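2025-12-16
Pravesh Coetzee

Carrying on with the screens for the Skatholm, which I had hoped to be finished with by now, but the pub has the big match night coming up and Lindiwe Motaung (the landlady, for those of you who haven't been down there yet, and you should, the pies are lovely) is quite rightly still bothered about the delay between the front bar and the back room. If you stand in the doorway you hear the front bar cheer, and then you have the strange experience of watching the goal being scored in the back room afterwards. She says the regulars have started wandering to the front whenever it sounds exciting, and they leave their drinks behind.

Set everything up on the long bench this morning with the same kit they have, as near as I could manage. The front screen takes its picture straight from the receiver. The back room goes through the Selleder box and then 30 metres of cable. I had blamed the cable for most of last week, and I'd like to say sorry to the cable. Swapped it for a short one and the delay didn't budge.

Measured with the flashing clip and the light sensor taped to each screen:

Back room as installed, behind the front by 400 ms.
Same, with the picture smoothing on the Kuhlmann set switched off, behind by 315 ms.

So the smoothing is worth turning off (and football looks better without it, to my eye, less like a soap opera), but the larger part is still sitting somewhere in the Selleder. I went through its menus twice with a cup of tea and found a buffer setting hidden under the sound options, of all places. It was on 2, and I can't find any mention in the booklet of what that means. Tried to lower it and the box restarted and put it back. Will ask Istden, who supplied it in September, whether there is newer software for it. They were very kind on the phone last time, if a bit slow to ring back.

If that gets us nowhere, the other road is to hold the front bar back to match. I don't love it, as the bookies' end of the bar all have the scores on their phones, but Lindiwe would sooner have everybody late together than half the pub shouting at the other half, and I do see her point. The amplifier has its own delay control, so the commentary could be brought into line with the picture either way.

Still to do: repeat the measurements with the sound running, because I only looked at picture today, and label the two remotes before they get muddled again. I've left the bench wired up, so please don't unplug the receiver, it takes an age to find its channels.
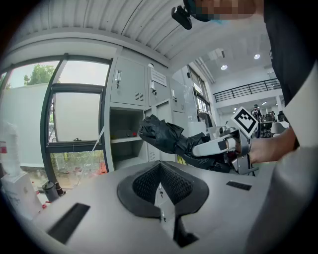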